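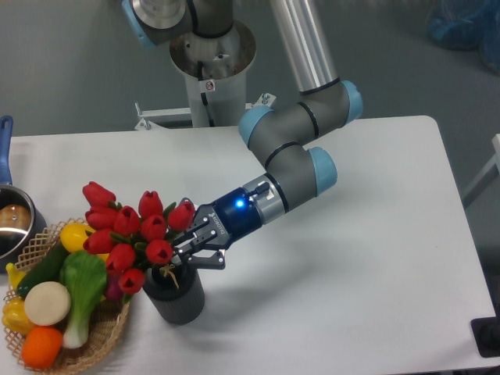 Ernő Hegyi started keeping the rainfall book for Erkley when his neighbor's knees got too bad for the hill. The gauge stood in a fenced corner of the old Takács orchard, and someone had to walk up each morning at seven to read it. He was already awake, so he took it on.

"I thought it would be one winter," he said. "Then I had a winter and a spring and I wanted to see what the summer did."

The book is a row of ledgers now, the first few in another person's handwriting. Hegyi keeps them on a shelf in his hallway, above the boots. He writes in pencil. Ink ran on him once, in April, when he opened the book in the rain to settle an argument with himself about the day before.

The gauge is a plain metal cylinder with a funnel and a measuring tube inside. He empties the tube after each reading and shakes out the last drops. Snow takes longer. He carries the whole cylinder home, lets it melt in the kitchen sink and measures the water, and a second cylinder stands in its place while he does it.

"People ask me how deep the snow was," he said. "I can tell them, I have a stick for that. But the book wants water."

The wettest day he has recorded brought 200 millimeters. The creek came over the lower road and took out the footbridge behind the Cekomine works. Hegyi read the tube five times that day because it kept filling. He wrote each figure on the back of an envelope and added them up at the table that night. The envelope is still in the ledger.

Asked whether he had been frightened, he said he had mostly been busy.

The driest stretch is harder for him to place, because a dry month is a page of zeros and he does not remember the mornings one from another. He turned up one such page during our talk. A single entry, a trace, was marked with a T.

"That was fog, probably," he said. "You put T when the funnel is wet and the tube has nothing in it."

The orchard sits at 327 meters. The next gauge is down the valley at Clenine, and the two seldom agree. Hegyi used to call the man who read it and compare. More often than not the orchard had more, especially with wind from the west. The Clenine gauge was later moved away from a row of poplars, and after that the gap got smaller. He has a note of the move in the margin, and he thinks anyone using the older figures should read it first.

Few people do use them. A student copied out the early ledgers for a paper on stream flow, and a farmer comes by when he has a claim to file for hail or flooding. The county gets a monthly sheet by mail. Hegyi has never had a question back about it.

He misses mornings now and then. When that happens he writes down the two-day total on the second day and draws a bracket beside it. He does not split the number in half. His neighbor did that, early on, and Hegyi has marked the places where he suspects it.

"Two days the same, to the tenth," he said. "It can happen. It doesn't happen that often."

In all he has made 2815 readings himself, by his own tally inside the back cover of the latest ledger. He has not picked anyone to take over. His daughter reads the gauge when he is away and leaves the figures on a slip of paper under the sugar bowl, and he copies them in when he gets home, with her initials next to them.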